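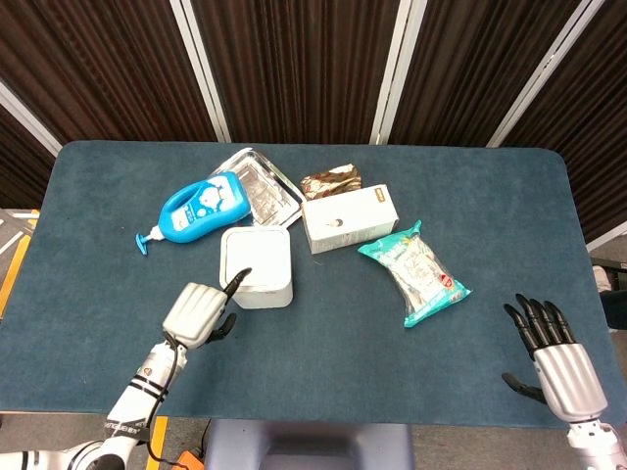
杂物分拣这件事拖了一个多月,今天集中写几条。对象是客厅那张桌子上常年堆着的东西:泵头瓶、不锈钢浅盘、方盒、纸盒、零食袋。单件都不占地方,凑在一起就没法用桌子。

先说分类标准。网上多数教程按房间分(厨房、卫浴、客厅),我试过,对桌面杂物不适用,同一件东西往往两三个房间都说得通。现在改按处理动作分:归位、拆空、密封、丢弃。四个动作,一件东西只准对应一个。

泵头瓶。蓝色塑料瓶身,带提手环,泵头浅蓝。这类瓶子侧放的问题在泵头:没锁的话,瓶身受压就可能渗液。常见的锁法是下压后旋转,也有用卡扣的,方向看泵头上的标记。搬动之前先锁,放回去之后再开,顺序不要反。

泵头瓶的存放高度也要量。我家水槽下面那层,净高减去瓶高之后余量不到2厘米,瓶子能放进去,手伸进去按不到泵头。后来把隔板下调一档才算解决。买收纳架之前先量最高的那只瓶子,含泵头。

不锈钢浅盘。底面有凹点纹理,擦的时候比光面盘费事,水渍容易留在凹点里。做法:温水加少量中性洗涤剂,软刷打圈,冲净后立刻用干布压一遍。不要用钢丝球,划痕会顺着纹理走,反光下很明显。

浅盘平时当托盘用,收小件很合适,四周有沿,东西滑不出去。缺点是它自己占一块平面。竖着插进文件架里能省掉大半面积,我用的是Kesta的旧款文件架,槽宽够。

白色方盒。圆角方形的盒子收纳效率低于直角盒,并排摆的时候四角各空出一块。一两个看不出来,摆满一整层,差别就大了。优点是好擦,角落不积灰。我的处理是只留一个放桌上,其余换直角的。

盒子要不要贴标签,看一条:不打开能不能说出里面是什么。说不出就贴。标签统一贴在朝外那一面的右上角,字高不小于4毫米,站着能看清。Nunell的标签纸在光滑表面上撕得干净,在磨砂面上会留胶。

纸盒。白色瓦楞或卡纸盒最容易被“先留着”。规则:里面的东西拿出来能独立存放,盒子当天压平。保修期内的电器包装例外,在盒侧写上到期月份,到期就扔。我按这条清了一遍储物间,压平了17个,腾出一整层架子。

零食。铝箔类包装和透明袋分开处理。揉皱的铝箔包装先展开,确认是空的再丢。展开这一步不能省,我不止一次把还剩半块的巧克力扔进垃圾桶。

透明袋没拆的,按保质期排,近的放前面。拆过的,排气、折两道、上封口夹。封口夹的宽度要大于折后的袋口,不然两端漏气,夹了等于没夹。膨化类吸潮快,湿度高的季节建议直接换密封罐。

桌面本身。我铺的是蓝灰色毛毡,好处是放金属件没声音,也不划桌板。坏处是吸碎屑。每次清空后用粘毛滚筒走两遍,一横一竖。液体洒上去先吸后压,不要来回擦,擦会把污渍推开,还会起毛。

摆放顺序。清桌面时先拿最高的,再拿最重的,最后收袋装。高的东西挡视线,重的东西容易压坏软包装。这个顺序是Ardalan Khosravi教的,他做了很多年仓储,原话是“先解决会倒的”。

时间。上个月第一次做花了将近14分钟,大部分耗在犹豫某件东西该放哪。按动作分类以后犹豫少了,时间主要花在走路上。所以下一步是把归位点往客厅挪,泵头瓶除外,那个还得靠近水槽。

有人问收纳筐推荐。我没有特别推荐的。手上在用的是Ferimus的浅筐,筐深刚好不让东西叠两层。深筐我都退了,底层的东西放进去以后基本不会再拿出来。

冰箱门上那一排酱料瓶还没动,等一月量完隔板间距再写。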